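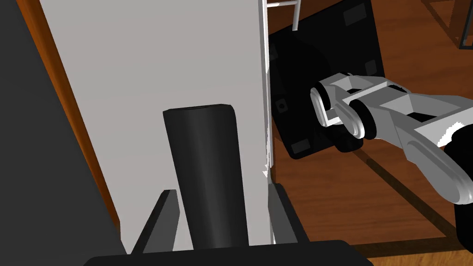

I have been using the Sernetti submission tracker for most of a year now, and a few people in my writing group asked what I thought of it. Short version: it does the job, the price is fair, and the export is bad.

## What it's for

Sernetti keeps a record of where you've sent your stories and what happened to them. You enter a piece, add a market, put in the date and wait. When the answer comes back you mark it accepted, declined or withdrawn. I used a spreadsheet before this and it worked until I had the same story out to two magazines that don't take simultaneous submissions. One of the editors was polite about it.

## Setting up

I started in April with 100 old submissions to bring across. The import tool wanted the columns in its own order, and it rejected any row where the title had a comma in it. Nearly all my titles seem to have a comma in them. I ended up typing most of it in by hand over a weekend.

After that, adding a new submission takes very little time. The market names fill themselves in once you've used them, and you can give each one a note. Mine for Kakedbridge Quarterly says "no second person, no dreams".

## What I like

- The reminder when a piece has been out longer than the market's stated reply time. You can set your own number of days. I use 200 for novel queries.
- Version notes. If an editor asks for a rewrite, you can keep the old draft's record separate from the new one.
- The colours can be turned off. Having every rejection show up in red was not helping me at breakfast.

## What I don't

The export gives you a PDF and nothing else. Keir Menzies in our group moved over from Pramside, which lets you take everything out as a plain file, and he went back after a month. I can see why.

Search only looks at titles, so if you remember the editor's name and not the story, you're scrolling. There's also no way to record a personal rejection differently from a form one. I put a P in the notes field. Nadhirah Pattinasarany keeps hers in a separate notebook with the editor's comments copied out in full, and that's probably the better method anyway.

The phone version is slow and loses your place when you turn the screen.

## Cost

It's $9 a month, or less if you pay for the year. The free plan stops at 8 active submissions, which is enough for someone writing novels and not nearly enough for short fiction or poetry.

## Would I keep it?

Yes, for another year. I'd give it three and a half out of five, and four if they fix the export. I wrote to their support address about that and got a reply the next day saying it was on the list. If you only send out a couple of things a year, stay with your spreadsheet.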